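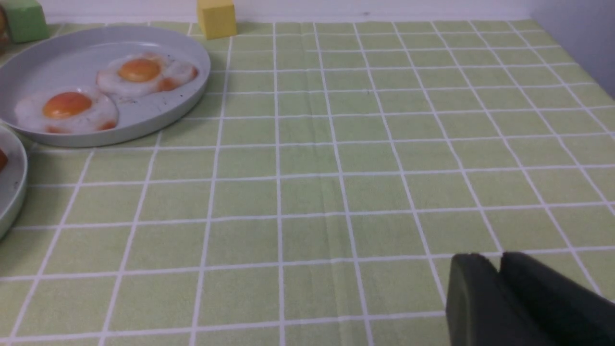
The breakfast corner at the Owino Family Learning Center opens at 9 every morning, and on most days the first children are at the table before their coats are hung up. Caroline Massawe, who directs early childhood programs at the center's Tirnham site, regards that table as the most useful piece of furniture in the building.

"Children know breakfast," Massawe said. "They have watched adults prepare it since they could sit up. When we give them plates, bread and eggs, they already have something to say."

The center introduced pretend meals under its home life curriculum, which serves 300 families in Tirnham and neighboring Bokthorpe. Play food had previously been kept in a mixed bin with vehicles and puzzles. Massawe asked that it be given its own table, with a cloth and real place settings, and that only one meal be offered at a time. Breakfast was chosen for the fall term — soup will follow in the spring.

Adelmo Carbone, the lead teacher in the four-year-old room, was doubtful at first. "I thought eggs and bread would hold them for a week," he said. "We are now in the second month, and they still argue over who gets served first."

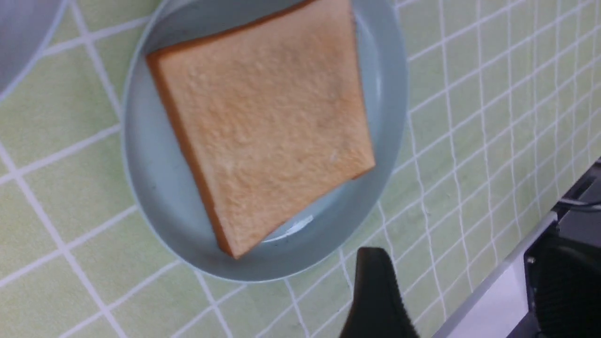 A slice of bread on one of the plates at the breakfast table.

Carbone keeps the rules short. Food stays on a plate, a plate stays on the cloth, and a child who takes an order must repeat it back to the customer. The last rule has produced the most conversation, he said, particularly among children who speak little during group time. Blocks are permitted at the table, and have served as butter, salt and, on one Saturday, the bill.

The pieces are washed at the end of each session and dried on a rack before they are returned to the shelf. Massawe allotted $3,000 for the corner from a grant by the Clerngate Fund, and a portion remains unspent. She intends to use it for a second table at Bokthorpe, where the room is smaller and the furniture must fold.

Families have asked how to set up something similar at home.

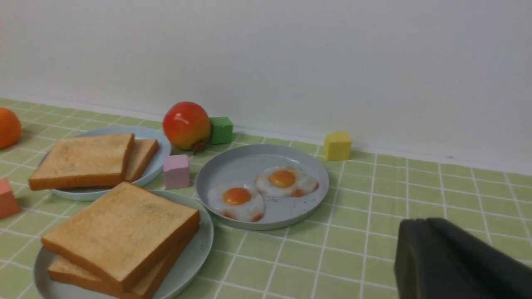

Does a family need to buy a full set of play food to begin?

"A few pieces are enough," Massawe said. "Two plates and something to put on them will keep a child busy, and a parent should sit down and order."

Carbone added that parents should expect to be served the same meal several times. Registration for the spring term opens in January at both sites.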